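Nestia Folding Screen, Four Months in a Small Apartment
By Ketsara Chaiyaporn
5/11/20

I bought this screen because my desk and my bed are in the same room, and I was tired of seeing the one from the other. Before, I had a curtain on a tension rod. It fell down two times in one week and I gave up.

The Nestia costs 75 dollars and comes flat in a box with the hinges already on. I only had to screw in the feet, and this took 10 minutes. The box smelled of glue, so I left everything on the balcony for one night.

It stands well if you open it in a zigzag. If you make it nearly straight, it leans, and with a window open I would not trust it. My floor is old and not level, so I put a piece of felt under one foot. Now it doesn't move.

What I like most is the color. I also looked at the Bomus screen, which is white and cheaper, but in the store I could see finger marks on it already. Dark brown hides them. It doesn't hide dust, I must say. The ribs collect it, and a cloth goes only over the top of them. I use an old paintbrush, every second Saturday more or less.

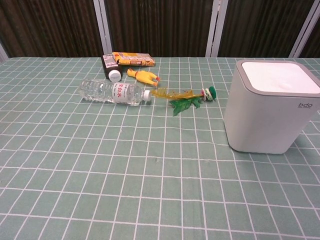 The hinges are the weak part. One began to squeak in the second month and I had to put a drop of oil. The screws are also soft, so please turn them by hand and don't use a drill.

It doesn't stop sound. My sister called me during a meeting and everybody heard her.

I would buy it again at this price, but I would not pay more.

Comments

Duangkaew: Does it fold flat enough to go behind a door?

Ketsara: Yes, mine fits, but the feet stick out a little.

pim_r: Same squeak here. Candle wax worked for me.

Recent reviews
Tarnar desk lamp
Bomus shoe rack, small size
Three cheap curtain rods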